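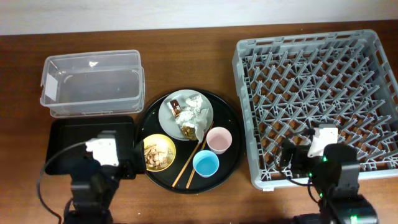 The Lendon Hospitality Training Center opened its doors to partner organizations in June, and our department sent a delegation of 5 to review its program for school and hospital kitchens. The center trains staff for institutional dining halls, and its courses follow a tray of food from the storeroom to the dining room and back again. Dish return receives as much teaching time as cooking. The basic equipment for the topic is modest: a round black serving tray for dishes and utensils, a large gray plastic dish rack, and an open clear container. Sreekumar Joseph, who directs the program, told the delegation that most delays in a busy dining hall begin at the return counter, and that new employees are assigned there first for this reason.

The morning was given to the Kuusk Building, where the teaching kitchen can serve over 100 meals at one sitting. Delegates observed a class of 18 trainees preparing lunch under two instructors. Portion control, allergen labeling and the handling of late orders were all covered during the service. The written allergen procedure was of particular interest, and the center has agreed to share a copy.
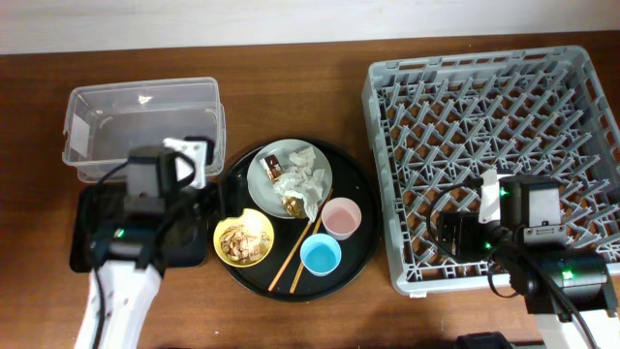

Round serving tray with dirty dishware, next to the gray dish rack.

After lunch the delegation met with representatives of Grilik and Tandetti, the two catering firms that accept graduates for paid placements. Both firms asked for longer placements and for more practice with early shifts. The center will consider these requests when the fall schedule is drawn up.

The visit closed at 4 p.m. The department thanks the staff and trainees of Lendon for their hospitality. Colleagues who wish to join the next visit should write to the training office.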